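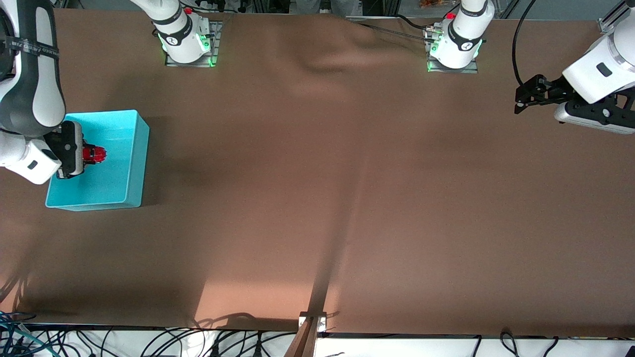 ## Pemden Robotics Club: notes on the autumn term

9/20/26

Members are at present working on the bin exercise, in which one arm must grip a small red object in the blue bin while the other keeps clear of the table surface. Etelka Vincze is responsible for the motion programs, and I maintain the written log, which now runs to 119 entries.

The club has 16 members this term. Those wishing to use both arms are asked to reserve a session with Fatima Odukoya beforehand and to record any change to gripper settings.

Our entry for the Lutance student competition is due in December. A draft of the technical report will be circulated to members before then.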